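Cavia is a small, growing collection of notes and pictures on baskets and the everyday things people put in them. If you've ever spent a happy half hour moving bread rolls from one basket to another just to see which looked better, welcome!

## What's in here

- `baskets/` has 27 entries, one per basket
- `fillings/` has 70 short notes on what goes in: rolls, napkins, clothespins, onions, yarn
- `weaves.md` is the glossary, and my favorite file in the whole repo
- `care.md` covers dusting, washing and storing

Each basket entry is a plain text file with the shape, the color, the weave, the rim and a line or two of opinion. The opinions are mine and you are very welcome to add your own underneath (please don't delete the old ones, the disagreements are half the fun).

## Describing a basket

Start with the shape as seen from the top, then the sides. "Rectangular, rounded corners, slightly flared" tells a reader a lot in five words. After that comes color, and I'd ask you to use a range if the strands vary. Tan to golden brown is a perfectly good entry. Plain "brown" isn't much help when half the collection could be called that. 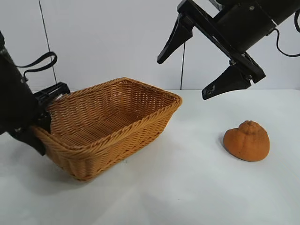

Rims get their own field, `rim`, and I love this field. A thick braided band changes the whole character of a basket, even when the sides are a simple over-under weave. Write `braided`, `wrapped` or `plain`, and use `other` with a note if none of those fit.

For the inside, look at the floor as well as the walls. Some baskets switch weave at the bottom and it's easy to miss. Judge color from the outside, where the light is better; the inside nearly always reads a shade darker.

## Names

Baskets get a nickname as well as a number, so you'll run into Arthur (entry 21, the big onion one) and Sukusetti in the notes. Nicknames are optional but they make the change log so much nicer to read.

## Checking your entry

Run `prelex check` from the top folder. Prelex is the little script that looks for missing fields and misspelled weave names. It will complain if a line runs over 101 characters, so break long opinions up.

## Still to do

- [ ] more round baskets, we're short on them
- [ ] lids: one field or two?
- [ ] finish the yarn notes begun in January
- [ ] redo the weave index

Last updated 22nd April. The lid question is still open, so add your thoughts to `lids.md` if you have any.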